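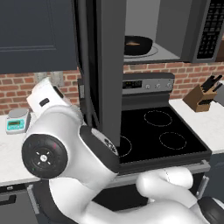 Do short corners lead to more shots than corners crossed straight into the box?

In the games I coded they did, by a small margin, and nearly all of that margin came from one team.

# Short or Long? Corner Kicks at Brevside and Grulness

Final report, Intro to Sports Analysis
Turned in Friday, June 12, 2020

I picked corners because I've been yelling at them from the stands for years. Brevside is my home club, and whenever they win a corner half the crowd groans if the ball gets rolled short to the nearest guy. People hate it! I wanted to know if the groaning was fair, and I needed a second team to compare with, so I took Grulness, who play in the same league and almost always just whip it in.

## Where the corners came from

The club streams all sit in the Timmermans Cup archive and on the league page, and the quality goes from pretty good to one guy's coat sleeve for most of the second half. I started with a list of 300 corners. After I threw out the ones where the stream froze, or was still showing a replay when the kick got taken, I had 272 left. I logged them in Miltis, the tagging program we used in class, which is fine once you learn that it won't save a clip until you click out of the notes box (I lost a whole evening's work to that in week one and had to go do something else for a while).

For every corner I wrote down:

- which team took it and from which side
- short or long
- the score at the time
- whether the attacking team got a shot before the ball left the final third
- goal or no goal

"Short" gave me more trouble than anything else on that list. I first called a corner short if the first pass stayed outside the box, but then there's the kind where they tap it a yard and cross it right away, with the defense standing exactly where it was. I ended up counting those as short too. My lab partner thought they should be long. We argued, and I kept my version, so keep that in mind when you read the results.

## What I found

Grulness took so few short ones that I can't say anything useful about theirs. Their long corners were about what I expected, with lots of first headers won by the defense and a lot of throw-ins afterward. They did have a near-post routine that they used over and over from the left, where one player runs across the keeper and another one peels off behind. It got them shots. It didn't get them goals very often.

Brevside mixed it up much more. Their short corners ended in a shot more often than their long ones, and the gap was biggest when they were already ahead. My guess is that a team chasing the game sends fewer people out to close down the short pass, but I didn't track how many defenders came out, and I wish I had.

Goals are where it gets shaky. There just aren't many goals from corners, so one lucky deflection moves everything. Brevside scored twice from the same short routine in the August games, and if you take those two out, short and long look pretty much the same.

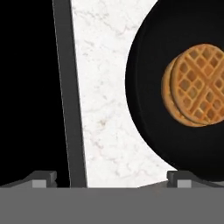 Why not count only goals and leave the shots out?

Goals from corners are too rare in a sample this size, so shots give a steadier picture of which kind of corner causes trouble.

## Checking my own tagging

I went back and re-tagged 200 of the corners without looking at my first answers. Left or right side matched every time, which I'd hope. Short or long mostly matched, and the misses were all those tap-and-cross ones. Shots were messier - I was strict in the beginning about blocked shots and got softer later on, so I redid the early games with the softer rule to make it even.

## Things I'd do differently

I'd add a third team, one that goes short a lot, because right now "short corners" in this report pretty much means "Brevside's short corners." I'd also write down how many defenders leave the box, and whether it was windy (some of the Grulness home games looked awful, the corner flag was practically flat).

I'd fix my spreadsheet sooner, too. Two of my columns had the same name for a month and I kept sorting the wrong one.

As for the groaning, I still catch myself doing it. I showed my chart to the people I sit with and they said the next short corner had better go in.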